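Tillport unit sets its gripper budget

4th June

We've finally got a number! After going back and forth on it since April, our little workshop on the Tillport estate has signed off the money for new hand-held grippers, and I can stop carrying three versions of the same spreadsheet about.

The plan is 2 more grippers before the autumn, plus a box of spare finger pads. I asked for 40 pads and got 26 (fair enough, I always ask high). Jurić quoted us for the lot and Plesska came in a bit cheaper, but Plesska wanted the whole sum up front and we can't do that.

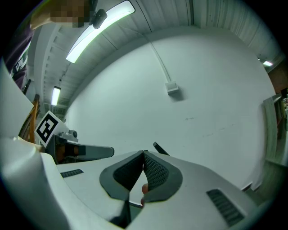 Adhiambo Muriithi, who looks after our purchasing, pushed hard for putting over 600 pounds aside just for cables, printed markers and the other bits that never make it onto the first order. I grumbled at the time, but she's right – we got caught out that way when we were over at Gramutgate and spent weeks borrowing leads from next door.

What we haven't settled is whether to pay for a service plan or carry on doing our own repairs. I'd rather keep the screwdrivers, myself! Jurić is holding its price until the end of the month, so the order goes in before then.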